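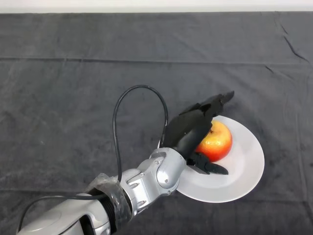

How many demonstrations does it take before a robot can copy a pick-and-place task?

For a single object on a table, plan on 200 good ones. If you also want the object to move to new spots, record 300 and cancel your evening.

Those are the numbers we use at Torkum, and they assume you are driving the arm with a glove, as most of our readers are. The steps:

1. Write the task down in one sentence. "Take the fruit off the plate" is a task. "Tidy up" is an argument.

2. Practice without recording. Your first tries will look like someone defusing the fruit. Keep going until you're bored.

3. Open the hand before you get close. Come in from the side, thumb low, and stop for a beat before closing. The pause feels silly and makes the grasp much easier to find when you trim the recording.

4. Close slowly. The hand trails your glove, and impatience gets recorded along with everything else.

5. Return to the same rest pose each time, then end the recording.

6. Delete the bad ones the same day. Karthik Gazi once put this off until he had 900 files and strong opinions about all of them.

Move the object a little between runs. Leave the cloth alone unless you want wrinkles in your data, in which case move that too and write it in the log.

If the fingers drift, recalibrate the glove. If they still drift, take off your watch (Roswitha Haslinger, March, two lost afternoons).

Next page: trimming and labeling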